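How to Assess Whether a Household Chore Is Ready for a Robot

Esdale Center for Home Automation, Guidance for Member Organizations

Purpose of this guide

Member organizations are often asked whether a given household or packing task can be handed over to a machine. The question is usually put in broad terms, such as "Can a robot fold laundry?" or "Can a robot pack a box?" Broad questions produce broad answers, and these are of little use to a housing provider or small workshop deciding how to spend its equipment budget. This guide sets out the procedure used at the Center. It was prepared by Zhenhua Yuan and was last revised in June.

The procedure requires no programming knowledge. It does require patience, a table and a person who already performs the chore well.

Step 1. Choose one chore and state where it ends

Write down the chore in a single sentence, including the condition that marks it as finished. "Wrap the board" is not sufficient. "Wrap the board so that no corner is exposed and the cardboard stays closed when lifted" can be tested. If two members of staff read the sentence and disagree about whether a finished item passes, rewrite it before going further.

Step 2. Observe a person performing it

Ask an experienced person to carry out the chore at normal speed in the place where it is usually done. Do not clear the work surface beforehand. Labels, tape and other supplies should remain where they are normally kept, as a machine placed in the same room will have to work among them.

Record what each hand does. In most packing chores the two hands have different duties at the same moment, and this is often missed by observers who watch only the item.
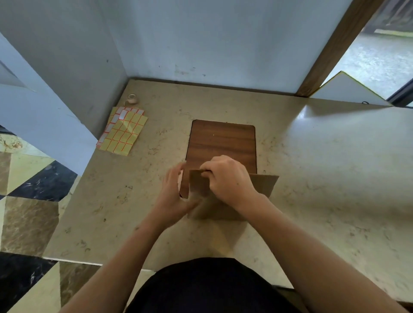 Two-handed work with flattened cardboard over a wood-grain board. The right hand grips a raised flap while the left works at the side.

Cardboard is a useful material for this exercise. It bends where it has been creased, resists bending elsewhere and tends to spring back when released. A person feels this through the fingers and adjusts without thinking about it. A machine must either sense the resistance or be given a fixture that removes the need to do so.

Step 3. Divide the chore into motions

List the motions in order, using plain verbs: lift, turn, fold, press, hold, tape. Enter each on its own line of the worksheet. Where one hand holds while the other moves, enter both on the same line and mark it "paired." The Center's wrapping worksheet contains 42 lines, of which a large share are paired.

Step 4. Rate each motion

Give every line one of the following ratings.

Ready: equipment on the market performs the motion in an ordinary room without special preparation.
Ready with a fixture: the motion can be performed if the item is held in a jig or always arrives in the same position.
Not ready: the motion has been shown only under supervision, or fails when the item changes slightly.

Lifting a rigid item from a known position will generally be rated Ready. Folding and holding a flap before tape is applied will generally be rated Ready with a fixture. Finding the loose end of a roll of tape remains Not ready in the Center's own assessments.

Step 5. Run a trial

Where equipment is available, carry out no fewer than 50 repetitions without resetting the machine between them. In the trial of the Enov two-arm unit at the Tultholm workshop, the Center ran 400 repetitions of a single fold. Record each occasion on which a person had to intervene, however small the intervention. Straightening a sheet by hand is an intervention and must be counted.

Smaller organizations without equipment may stop after Step 4 and submit the worksheet for review. The Xia worksheet template is accepted in place of the Center's own form.

Step 6. Report the result

State the result by motion, and do not issue a single rating for the whole chore. A chore in which most lines are Ready may still be unsuitable if one Not ready line falls in the middle, as a member of staff would have to stand by throughout. Where the Not ready lines fall together at the start or end, the work can often be shared between a person and a machine.

At present, the Center does not recommend unattended automation of mixed-size wrapping in homes or small shops. Worksheets for this chore are reviewed again whenever a member submits new trial records.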